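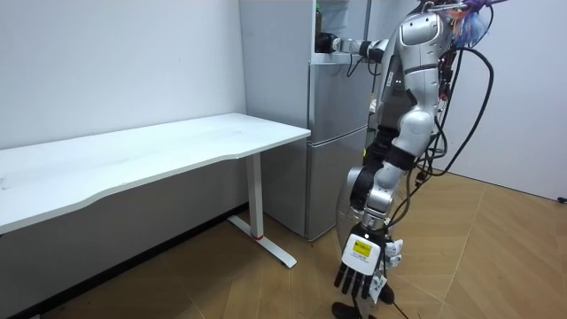 Household robots still slow at kitchen jobs, Skaltemport trial finds

Furkulstead – A humanoid robot can get an item out of a fridge and hand it over, but it is still well behind a person at most jobs around the kitchen, according to results released today by Skaltemport.

The company has been testing its robot, Illia, on everyday chores since August. It was given 20 chores, chosen with help from home-care provider Pereyra. They included fetching a drink, loading a dishwasher, wiping a bench and folding tea towels.

Illia completed 19 of them at least once over 700 attempts. Only 4 were done well enough that Skaltemport would consider trying them in a real home. Fetching from a fridge was one of the four. Folding was the chore it never finished.

"People ask us when they can buy one that does the housework, and the answer is not yet," said Telma Mansilla, who leads the trial. "It can do a lot of things once. Doing them every day, in a kitchen it hasn't seen before, is a different job."

Fridges were harder than the team expected. Door seals vary in strength, shelves sit at different heights, and a bottle at the back is easily knocked by the arm on its way in. Most failed attempts came from the robot misjudging how far to reach – grip strength was a smaller problem.

Speed also remains an issue. Staff were faster than Illia at every chore on the list.

Pereyra said its clients were most interested in help with lifting and reaching, and less concerned about how long a task took. It will keep advising on the next stage, which will look at opening jars, putting away groceries and picking things up off the floor.

Skaltemport has no plans to sell Illia to households at this stage. A summary of the results is available from the company's Furkulstead office on request.

Last updated: November 25, 2020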